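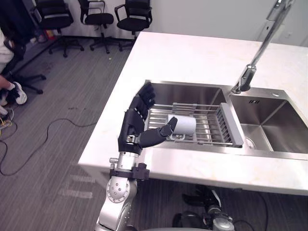 Hand over the left basin, cup on its side in the rack.

Thursday, June 7, 2018

Coding of the Notton mayoral posts, second pass.

Picked up at the post marked with a query in the sheet. Total in the set is now 981 after taking out the duplicates Hülya found on Monday. The old total is still on the first tab and should not be used for anything. I left it there so the earlier notes make sense.

Same question as before: when a post from a campaign account, or an account that looks like one, makes a claim about the other side's voting record, does it link to the record, link to something else, or link to nothing? Council votes only. Claims about what somebody said at a forum or on the radio go in the other sheet.

Started with the reliability batch. Hülya and I each coded the same 200 posts without talking about them, then ran the comparison. We agreed on 90 percent for "claim present", good enough to go on with. The link category is worse. Most of the disagreements are one kind of post: a claim about the Berchtold Avenue rezoning vote with a link to the Plenow Courier story on it. Hülya coded these as "links to record", as the story has the roll call in a box near the end. I coded them as "links to something else", as the story is a story and the minutes are the record.

Talked it over before lunch. Decision: a news story counts as "something else" even if the roll call is in it. We add a yes/no column, "roll call reproduced", so the information is not lost. Hülya still thinks a normal reader would see the story as the record, and she may be right about the reader, but the category is defined by the document. I have written the rule into the codebook under section 4 with her objection under it.

Other rules settled today:

Screenshots of minutes count as a link to the record only if the meeting date can be read in the screenshot. A screenshot with the date cropped off goes in "something else". There are a lot of these from one account.

Replies. A reply that repeats a claim from the post above it is a new claim. A reply that says only "true" or "he did" is not.

Quote tweets by the campaign manager's own account are coded as campaign posts through the end of the primary and as personal posts after it. The bio changed at that point and we are going with the bio.

Threads. Each tweet is its own unit. I do not like this. A thread that makes the claim in the first tweet and links the minutes in the fifth comes out as one claim with no link and one link with no claim. For now I am putting the thread ID in column M so they can be joined back up. To do: rerun the main table by thread and see if it changes anything. 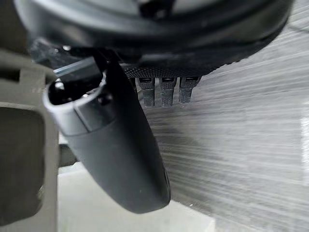
Afternoon went to the export problem. Sunix cuts the text of any tweet over the old length limit and puts a short link at the end, and that short link is being counted as a link in the post. So every long post looks like it has a source. Found this when a post about the sewer bond showed up as linked and on the site it had nothing. Checked a few more from the same week and they all have it. Anything coded from the raw export before the length fix is suspect in the link column. The claim column might be off too, if the claim was in the part that got cut, but I have not found a case yet.

Rhea pulled the full-text version through the other endpoint. It took most of the afternoon with the rate limit, and it stopped once at 2,000 records and had to be restarted from the last ID. Her pull is the whole county, so it is much bigger than our set. She is going to filter it down to our account list tonight and match on tweet ID. Please do not match on text, the apostrophes come out differently in the two files.

I compared a handful by eye while she was running it. Two of the deleted tweets are in the old export and missing from the new one, as expected. We keep the old text for those and flag them.

Side question from Rhea — are we treating the "Notton First" account as campaign or outside? It shares wording with the campaign's mailers and tends to post first. The campaign says it has no connection. I have it as outside, with a note. The filing that would settle it is due in July, so the column stays open until then. If it goes over to the campaign side, the share of unsourced claims for that side goes up and the two sides look a good deal less alike. That should be said in the write-up whichever way it goes.

Also wrote to the clerk's office about the missing minutes. The February work session is listed on the calendar but there is no PDF behind it. At least three posts claim a vote was taken there. Work sessions are not supposed to have votes, so either the posts mean the regular meeting the week after or the calendar entry is mislabeled. Left those coded as "claim present, cannot check".

Backup of the sheet is on the shared drive in the folder with today's date. The codebook is version 6. Hülya's printed copy is version 5 with pencil changes, and the pencil changes are all in 6 except the one about emoji, where she is still deciding.

For tomorrow:
Recode the link column for everything over the old length, from Rhea's file.
Recheck agreement on the link category under the new news story rule, fresh batch, same size.
Add "roll call reproduced" to the entry form, Hülya has the password.
Ask Rhea if the full-text pull kept the alt text on the screenshots. If it did, some of the cropped dates may be in there.
Call the clerk if there is no answer by noon.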